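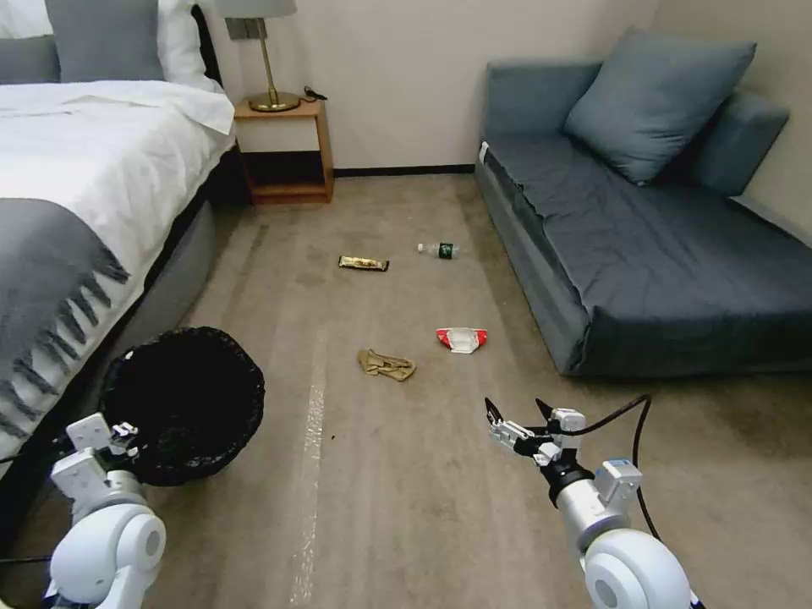 Según un comentario que dejaron en la versión anterior de esta guía, recoger cuatro papeles del suelo no necesita tutorial: se agacha uno, los coge y a otra cosa. Puede ser. El mismo comentario seguía diciendo que con pasar la aspiradora una vez por semana el dormitorio «se mantiene solo», y ahí ya no estoy de acuerdo. Llevo años oyendo que las habitaciones se mantienen solas y todavía no he visto ninguna.

Lo que sigue es el orden que uso yo en un dormitorio con moqueta, una cama y un sofá cama. No es un método, no tiene nombre y no promete cambiarle la vida a nadie.

## Lo que hace falta

- Una papelera pequeña que se pueda mover. Si pesa o está encajada detrás de un mueble, no sirve.
- Una bolsa de recambio.
- Aspiradora con boquilla plana.
- Un cepillo de cerdas blandas, para los flecos de la manta.
- Un paño seco.

No hace falta el rodillo Multitz ni ningún otro artilugio adhesivo. Lo probé en febrero. Recoge pelusa, sí, y gasta hojas a una velocidad que me parece sospechosa. En moqueta de pelo corto la mano hace lo mismo si se pasa algo húmeda.

## 1. La papelera va a la basura, no al revés

Coloca la papelera junto a los pies de la cama, donde empieza el paso. La mayoría de las guías mandan recogerlo todo en una bolsa y vaciarla después. Lo he intentado y acabo dejando la bolsa en el pasillo.

Empieza por lo que está en medio del suelo. Coge cada cosa y tírala antes de ir a por la siguiente. Si es un papel que quizá sirva, decide de pie y en el momento. El montoncito «para mirar luego» sobre la mesilla es basura con mejor sitio.

Mira también a ras de suelo, sobre todo:

1. a lo largo de la base de la cama, donde el edredón cuelga y tapa;
2. pegado al frontal del sofá cama;
3. contra el rodapié del fondo.

En una moqueta beige o gris clara los trozos de papel blanco se ven menos de lo que uno cree. Con la lámpara de la mesilla encendida y la del techo apagada, la luz llega más baja y marca sombras. Es el único truco de esta página que me atrevo a recomendar sin peros.

## 2. La cama

Antes de aspirar, siempre. Al sacudir un edredón cae algo, y si ya has aspirado te toca repetir.

Estira el edredón desde el cabecero hacia los pies y deja que doble por el lateral. No hace falta remeterlo. Las almohadas, una delante de otra, la lisa detrás y la de color delante si tienes dos distintas. Hay quien sostiene que las almohadas duran más si se ahuecan a diario. No he encontrado a nadie que lo demuestre, pero tampoco cuesta nada.

La manta de flecos merece un párrafo, y no precisamente por bonita. Los flecos arrastran migas e hilos, y si la manta cuelga por el lateral se meten bajo el cabezal de la aspiradora. Recógela encima de la cama mientras aspiras. Cepilla los flecos en el sentido de la caída, sin tirar de los nudos. Después vuelve a extenderla a los pies, con la caída que quieras, siempre que no toque el suelo.

La etiqueta de la mía, una Hedwood gris oscuro, dice que los flecos no se enredan. Se enredan.

## 3. El sofá cama

Si lo tienes abierto, hay que tratarlo como cama y como sofá, y en los dos papeles acumula cosas.

- Retira los cojines y sacúdelos fuera del paso.
- Pasa la boquilla plana por la unión entre el asiento y el respaldo. Ahí aparecen monedas, horquillas y envoltorios.
- Repasa el contorno del reposabrazos.
- Vuelve a poner los cojines de pie contra el respaldo.

En tela azul la pelusa clara se nota muchísimo. Vi anunciada una funda Fikano que prometía repelerla y costaba 137 euros. Con ese dinero prefiero aspirar.

Si queda una etiqueta cosida por fuera, no la cortes sin leerla. Suele llevar las instrucciones de lavado, y la experiencia me dice que uno las busca justo el día después de haberlas tirado.

## 4. La mesilla

Poca cosa: paño seco por la superficie, por la balda y alrededor del pie de la lámpara. Los cables que no se usen, enrollados y atrás. He leído que hay que guardarlos en cajas rotuladas. Yo los dejo enrollados y sigo encontrándolos.

El latón, también en seco. El abrillantador Pillai dejó en mi lámpara una película pegajosa que tardé más en quitar que el polvo original.

## 5. Ahora sí, la aspiradora

Desde el fondo hacia la puerta, en pasadas que se solapen un poco. Dos pasadas lentas limpian mejor que cinco rápidas, al menos en mi moqueta. Por el rodapié, boquilla plana; el cabezal ancho no llega por mucho que el fabricante dibuje lo contrario en la caja.

No aspires papeles ni envoltorios por ahorrarte el paso 1. Se atascan en el tubo.

## Cuánto se tarda

Con el suelo como suele estar en casa, 8 minutos para recoger, hacer la cama y ordenar los cojines, y aproximadamente 7 más para la mesilla y la aspiradora. Desconfía de las guías que prometen un dormitorio entero en tres. Si hay ropa por medio, estos tiempos no valen, y la ropa tiene página propia.

*Revisado el 29 abr 2022. He cambiado el orden de los pasos 2 y 3 y he quitado la recomendación del bicarbonato, que nunca me convenció.*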